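Speaker notes – "Learning to Spell as a Grown-Up"
Isstead library evening, talk starts at 7, two short breaks

Welcome everybody, wait for the chairs to settle. Thank Gemma Marino for the room and for the tea. Mention that there are handouts by the door and that there is no quiz at the end, because last July someone left at the break thinking there was one.

Slides 1 to 3, click through slowly while people find their seats: 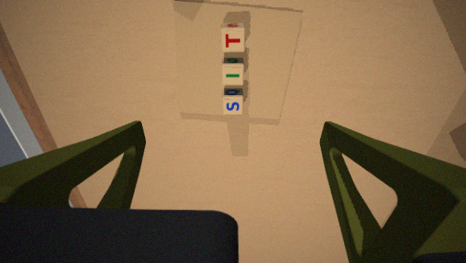
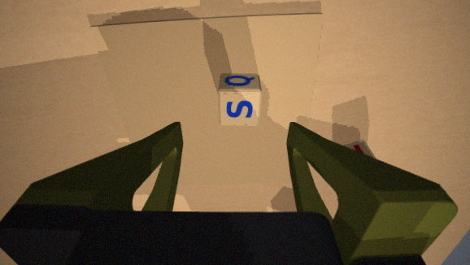
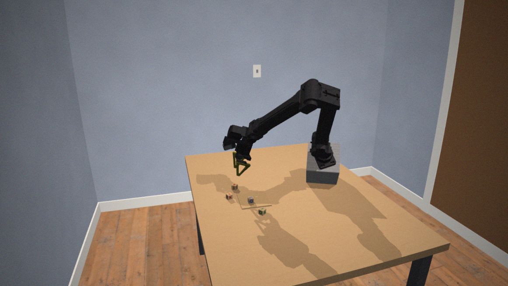

Letters on little blocks. Ask who had a set as a child, and who is still a bit cross with the alphabet.

## Where I come into this

Tell the story of the bakery order form. I was a grown woman, I had been running my own kitchen for years, and I wrote "desert" on 337 printed menus. Pause here, people like to laugh at this one and they should be allowed to. Then say how I felt driving home, and that I didn't tell my husband until the following spring.

Say that I went to my first evening class in Cliderow because Uliana Palamarchuk drove me there and sat outside in the car so that I couldn't sneak off. There were 16 of us in that class. I was sure I'd be the worst and I was somewhere in the middle, and I remember being a little disappointed about that, which is a funny thing to feel.

## English spelling is a big old house

Don't rush this section. (Last time I rushed it and had to go back.)

- People kept adding rooms. Some words came from French, some from Norse, some from Latin, and most of them kept a bit of their old furniture.
- The K in "knife" used to be spoken. Get the room to say it out loud with the K – it loosens everybody up.
- The B in "debt" is a different case. It was put in later by people who wanted the word to look more like Latin. So if you have ever felt that somebody did this to you on purpose, with that one you're right!

If Guangming Ding is in the audience, ask him to tell the one about "island." He tells it better than I do.

## What helped me

Keep this friendly and don't preach.

Saying the word the silly way in my head. "Wed-nes-day." "Feb-ru-ary." I still do it and I still move my lips.

Keeping a small notebook of my own words only. Meifang Cui, who taught our class, told us once that a person doesn't need to study 2000 words, they need to find the few that keep tripping them. Hold up the notebook. Read out a page if it feels right: "separate," "necessary," "calendar," "rhythm."

Moving letters around by hand. Tiles, scraps of card, blocks, whatever is in the house. I found it much easier to try "receive" both ways when I could swap the E and the I with a finger and take a good long look, and there's no crossing out to be embarrassed by.

## Break, then pairs

Fengying Lei hands out the card letters. Two people to a set, and each person picks one word they have always dodged. Walk around, sit down with anybody who is on their own.

## Questions

If someone asks about spell checkers, say yes, use them, I do. Then tell them about "desert" again, which no spell checker would have caught.

Remind everyone that the Cliderow class takes new people all year, and that the sign-up sheet is next to the cookies.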